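Journal de l'unité Stiltwood, décembre

La matinée a été consacrée à la préparation du budget d'équipement. La direction du site de Trarkthorpe souhaite recevoir nos demandes avant la fermeture de fin d'année, et le dossier Kidik demeure incomplet. Deux postes restent à arbitrer : le remplacement des doigts de la main articulée et l'acquisition d'une balance supplémentaire pour le second plan de travail. L'offre de la société Pinto prévoit un délai de livraison de 90 jours, ce qui reporterait la mise en service au printemps.

J'ai consigné les besoins au pied du poste, pendant la séance de manipulation de verrerie. Le bras Franka, la main et la balance numérique sont les éléments dont dépend toute la planification ; le câblage devra faire l'objet d'une ligne distincte, que nous avions omise dans la version précédente.
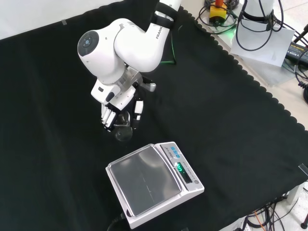 Ifor Powell estime qu'il serait imprudent d'engager la dépense de la seconde balance avant d'avoir obtenu le contrat d'entretien de la main, lequel absorbe à lui seul presque 5 % de l'enveloppe. Il demande en outre que les pièces d'usure soient commandées par lots, afin de ne plus subir les frais de port à chaque envoi.

J'ai retenu la seconde remarque. Sur la première, je réserve mon avis jusqu'à la réponse écrite du fournisseur. Le tableau révisé a été transmis à Sumathi Marar à 17 heures, avec la mention « provisoire ».

Reste à vérifier le taux de change appliqué au devis.

2 commentaires · Partager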